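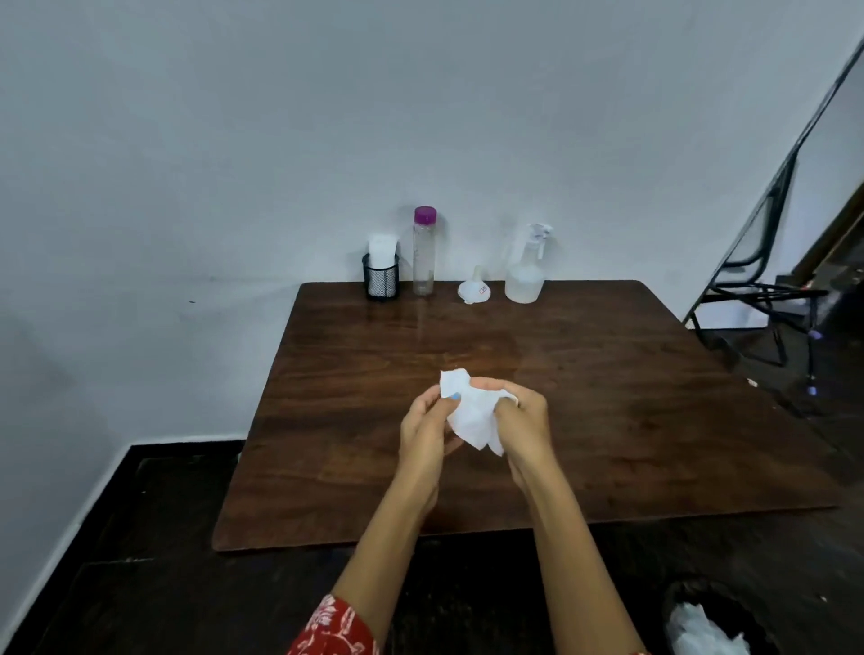 Segundo Claeys, metade das discussões do casal começa na lista de convidados, e o orçamento só aparece depois. O resultado confirma-o em parte: dos 2603 casais inquiridos em Bilarham, mais de 900 reviram a lista após reservar o espaço – quase sempre para a reduzir.
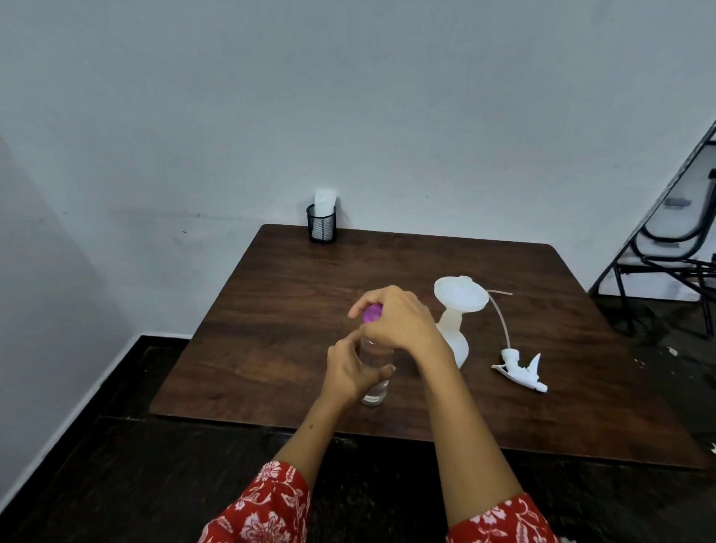
4.2 Custos por convidado. A despesa com bebidas foi registada à parte da refeição, conforme a grelha Plimer. Cada casal indicou 10 rubricas e ordenou-as por prioridade. A água entrou como rubrica própria, contada por recipiente; uma garrafa cilíndrica transparente, como a da Figura 2, vale uma unidade, qualquer que seja o volume. As flores e a música ficaram agrupadas em «ambiente».

Figura 2. Garrafa de pé sobre a mesa, segura com a mão esquerda.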